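Another planner that folds everything

02/11/2023

I spent most of last week with Flarkport, the garment manipulation stack that people keep telling me to try. The pitch is that you hand it demonstrations and it gives you back a policy plus a planner that knows when to stop. I wanted to like it. The install took 3 tries, and the config format is the same YAML soup Drenska had, with the keys renamed.

The number on the front page is 95 percent success on folding. Fine, but success at what? I dug through the eval script and it scores the outline of the cloth at the end, seen from overhead. A sleeve tucked underneath in a wad counts the same as a sleeve folded flat. My old Bumetti scripts had this bug and I was embarrassed by it — these folks put it in a chart.

Then there's the perception side. The keypoint model finds collar, cuffs and hem, and on a T-shirt over a plain table it does that well. A thick jacket is another matter. It has a zipper that won't bend the way the sheet model thinks it should, and a fluffy collar with no edge the detector can agree on from one image to the next. Put it on a patterned bedspread and the segmentation starts handing you leaves.
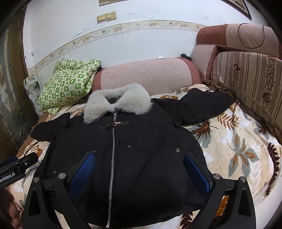 The planner doesn't know any of this, of course. It gets a mask and a confidence score and it plans. I logged 1,333 grasp proposals and sorted them by confidence, and the top of the list was no better than the middle. If your score doesn't rank anything, why is it gating the retry logic?

To be fair, the replay tool is good. You can scrub through a demo, see gripper width next to the wrist pose, and trim the dead time at both ends. I'd use that by itself. The Sheehan importer also worked the first time, apart from 2 timestamps it silently rounded.

I've filed an issue about the scoring. Until it gets an answer I'm staying on my own branch, with the confidence gate turned off.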